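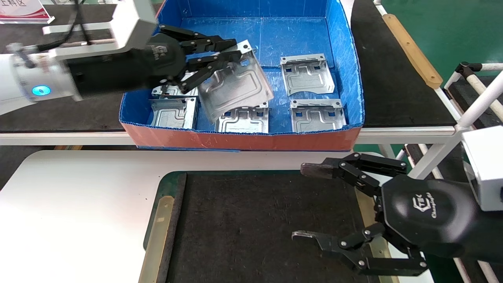

Work since the last report has gone almost entirely on the gripper comparison, which was the second item in the plan agreed with Omlow. We are testing two hands against the same job, picking sheet-metal brackets out of a tote. The multi-fingered hand takes a bracket by its upper edge and lifts it at an angle, so the part then has to be levelled before it can be placed. The blue sheeting in the bin stays for now, as the camera settings were tuned with it in place.

We have logged 641 picks against a target of 600. The multi-fingered hand dropped or missed 11 parts, nearly all of them brackets close to the front wall, where the fingers have little room to get behind the flange. Hussam Jaber has changed the approach angle for those positions and will rerun them in June.

The Changingtek hand on the right arm is behind. Only 70 of the picks are its own, too few to compare fairly. Its drops are logged separately and will go in the next report. Celeste Leiva is rewriting the closing sequence – the two fingers do not yet meet the part at the same time – and expects to need two more weeks.

The Ello controller has run without a restart throughout. The Dimitrov one has not been tried, as the cable set from Furkeck arrived with the wrong connectors and went back.

Spending is within budget. We ask to move the unused travel money to spare fingertips, and would like a reply before the next order goes in.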